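Fichas para torneio caseiro: distribuição de valores
Fórum Padis > Jogos de mesa > Material

skoryk_z
Estou a montar um torneio para oito jogadores, com 1000 em fichas por pessoa e blinds iniciais de 10/20. A mala tem 400 fichas. Quantas de 10 por jogador? Pensei em dez.

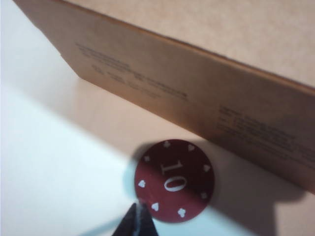

Com dez de 10, seis de 50 e seis de 100 chega-se exatamente a 1000. São 22 fichas por pessoa e sobra margem para recompras.

nechyporuk
Dez é o mínimo. Eu punha 15 de 10, cinco de 50 e seis de 100. Dá o mesmo total e há menos trocos nos primeiros níveis.

firside
Discordo. As fichas de 10 saem de jogo assim que os blinds passam a múltiplos de 50. Quanto mais houver, mais demora o color-up. Com níveis de 20 minutos, fazemo-lo cerca de 60 minutos após o início.

nechyporuk
Depende da estrutura. Com 10/20, 20/40, 30/60 e 40/80 as de 10 duram quatro níveis.

skoryk_z
Vou usar essa. O quinto nível é 50/100. Fico nas dez e troco no intervalo. Outra dúvida: cores. O vermelho costuma valer 5 e algumas pessoas do grupo vão estranhar.

firside
Em torneio a convenção conta pouco se o valor vier impresso. Sem valor impresso, afixa uma tabela junto à mesa – e não mudes a meio da época.
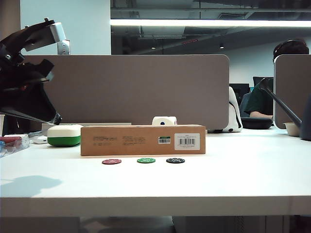

Tópicos relacionados
Color-up: sorteio ou arredondamento por excesso?
Istance: estrutura de blinds para duas mesas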